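Ulholm patch week: bring a shield

Missed the servers coming back up, was asleep, so this is a quick one. Season reset hit Ulholm on Sunday, April 5, 2020 and the ladder's been wiped. Everyone back to rank 6. Yes, you as well.

Big change is Marchand. The fortress map is in the ranked rotation now, night version only, and the east gate stays shut until the second wave. Take a shield. Take two if your healer is new. Archers on the wall do 233 a hit on hard, and a fresh character has 400 health, so do the sums before you go running across that courtyard.

Millero got its nerf. Finally. The spear still reaches too far but the stun is gone, and teh charge costs double stamina. Raimo Nurmi, who won the last two cups with it, has gone over to axes and seems cheerful enough. "I was bored of it anyway," he told me. Not sure I believe him.

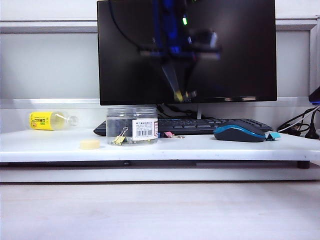 What to spend your coins on

Jemport trader is back at the docks, 2000 coins for the storm cloak. Worth it? If you play solo, yes. Cold resistance is good, the hood looks daft. In a group skip it and buy arrows, you'll run out at Marchand, everyone does.

Tyyne Pelkonen's guild has been farming the salt caves for coins instead of the daily hunts. Slower to start, but the chests refill every time you zone out and nothing in there hits hard. Go in by the lower path, the upper one has the crabs. I hate the crabs.

Daily hunts are wolves, wolves and the bridge troll. Fire arrows for the troll, and stand well back when he drops becuase he still does the stomp.

Next proper update is due in September. Two new maps, no word on names yet.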